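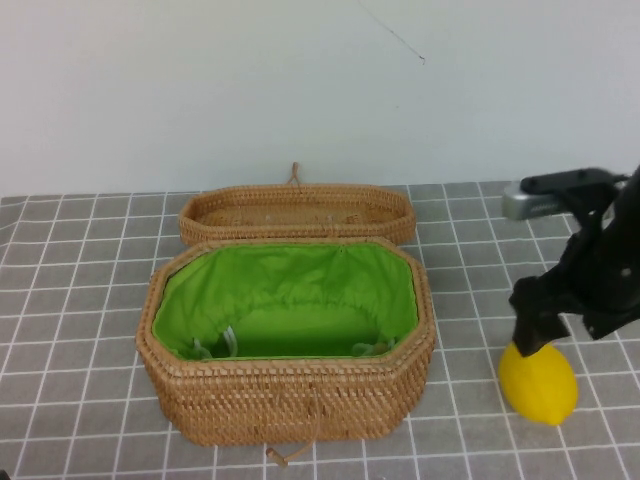 6 min read

Last updated: August

To: event-registration-users list
Subject: Re: Waitlist and group registrations, who gets the free place?

Hello all,

I answer below to the message from last week, with the quoted part first so that new members can follow. Please excuse my long mail. I had to solve the same problem in spring and I wrote many notes.

> We are running a one-day workshop program with 300 places in total,
> and several sessions inside it are much smaller. We use Momico for
> the registration form. The waitlist is turned on for the small
> sessions. Last month a group of four people was first on the waitlist
> and one place became free. The system offered the place to the next
> single person and jumped over the group. The group leader is now
> quite angry and says that they were first. Is this a bug or a
> setting? And what do you write to such people?
>
> Also, how long do you give somebody to accept the offered place? We
> have 24 hours now and many people miss it.

It is a setting, and it is easy to overlook. In Momico the waitlist has two modes. In the first mode each person is one entry, also when they registered together. In the second mode the whole group is one entry, and the system waits until it finds enough free places for all of them. If it does not find enough, it goes to the next entry that fits. I believe your event is in the second mode. You find it on the page "Capacity", under the session limits, and it is called "Keep groups together".

Both modes have a cost. When we had the groups kept together, one group of six was waiting at the top of the list for five weeks and never received anything, while single people behind them went in every few days. When we changed to separate entries, we had the opposite complaint: two colleagues got a place, the third one did not, and then all of them canceled. For our spring event I finally did the following.

1. Groups are kept together for the first part of registration, until two weeks before the event.
2. After this date I switch the setting, and I write to every group leader the day before. I ask them if they want to be split. If they do not answer, I leave them on the list as separate people.
3. The rule is written on the form itself, above the button where you join the waitlist. Before, it was only in the confirmation mail and it was too late there.

Please be careful with one detail. When you switch the mode during open registration, Momico gives the separate entries the time when the switch was made, and the original time is lost. So all members of a group fall to the end of the list. I learned this with 44 people on the waitlist and had to correct the order by hand from an old export. Make an export before you touch the setting. The column you need is "Joined at". After the switch you can paste the old times with the import function, but the import accepts only the 24-hour format. With "2:15 PM" it takes the line without an error and writes midnight.

About the time to accept: 24 hours is short if the offer goes out in the evening. We use 48 hours at first, and 12 hours in the last three days. There is also a field "Quiet hours", which stops the clock during the night. It is empty in a new event. I set it from 9 PM to 8 AM and the number of missed offers went down. If you have people in several time zones, please note that the quiet hours follow the time zone of the event and not of the registrant.

For the angry group leader, I would write something simple. This is the text we used, you can take it:

"Thank you for your message. You are right that your group joined the waitlist first. One place became free, and your registration asks for four places together, so the system offered it to the next person who needed one place. Your group keeps its position. If you prefer that we offer you single places as they become free, please reply to this message and we will change it for you."

Most people were fine with this answer. One person wanted to know the exact position on the list. We do not give the number any more, for the reason that it goes up and down when we change limits, and then we receive a second question.

One more point which nobody asked, but it belongs here. If your sessions have a fee, check what happens with the payment. In our first event the full amount was taken when the person joined the waitlist, and we had to refund many of them at the end. Now we use "Collect on acceptance". The person enters the card only when they accept the offered place. Some of them do not finish the payment in time, and the place goes back to the list. I think this is correct, but you should mention it in the offer mail, in the first lines.

I did not test any of this with the Faten plugin for badges. As far as I understand, it reads the list of confirmed people only once per hour, so a person who accepts in the last hour before the printing will have no badge. We keep blank ones at the desk.

If somebody has experience with sessions that share one limit (for example two rooms with a common number of seats), I would be glad to read it. I tried for an afternoon and I could not make the waitlist work for both.

With kind regards,
from the Guvetti training office

Comments

The midnight problem with the import also happened to us. We noticed it because 44 people had the same time. Support told us to set the column to text in the spreadsheet first, then it is kept as you typed it.

Does "Keep groups together" also count guests? In our form the guest is a question and not a registrant.
 
Reply: No, only registrants. If the guest is only a question, Momico does not reserve a place for them. You need to add a guest as its own registration type.

Thank you for the text to the group leader, I used it this morning with small changes.

We moved from Zwane last year, and there the original time stayed after such a switch. I assumed it was the same in Momico. I will make the export first.

Recent on this list

Changing the session limit after registration is open
Discount codes that work only once per company
Zwane export: missing dietary answers
How to close one ticket type and keep the others open
Reminder mails sent twice after copying an event
Faten badges: long family names on two lines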